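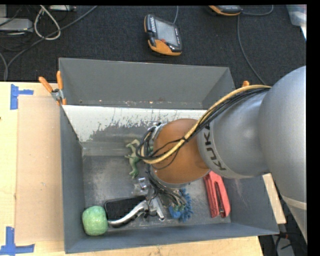 The Second Chair

Adjoa Frimpong arrived at the family court with 30 minutes to spare, and she spent most of them looking for the right corridor. In her bag she had the report, which she had printed two times, and a packet of crackers she did not want.

She was not a lawyer. She had been a guardian for the court since the last spring, and this was her first case that went so far as a hearing. The boy was called Kofi Mensah. He was nine, and he had lived with his aunt, then with a foster family, then with another foster family, and in all that time he had asked one question: who was feeding his fish?

"You put the fish in the report?" said Craig Gunn, who represented the county. He was reading on his feet, with his coat still on.

"On page 2," said Adjoa.

"The judge doesn't need the fish."

"He asked me to put it."

Craig turned the page and said nothing more. He was not an unkind man. He had 900 pages for that morning and five of them were hers.

The aunt, Gifty Fiadzo, sat at the far end of the bench with her hands under her knees. She had lost her apartment in the winter, and now she had a new one, above the Mastico bakery, with a small room that got the sun. The rent was 700 a month. Adjoa had written this also, and that the room had already a bed in it, and a lamp.

When the clerk called them, Adjoa forgot what she should do with her bag and carried it in her arms like a baby. Judge Naqvi had the report open before him. He read for a long time. Somewhere a radiator was knocking.

"Ms. Fiadzo," he said at last. "This fish. Is it living?"

Gifty stood up too fast and her chair made a terrible noise on the floor.

"Yes, sir. My neighbor kept it for me while I was at my sister's. It is in the small room now. I change the water every week."

"Does your nephew know this?"

"They told me I should not promise him things."

The judge took off his glasses. He looked at Craig, and Craig looked at page 2.

"Ms. Frimpong, when do you see the boy?"

"Today, sir. After school."

"Then tell him about the fish," said the judge. "The rest we will now discuss."

Adjoa sat down on the second chair, and Gifty, without turning her head, moved her own chair a little closer.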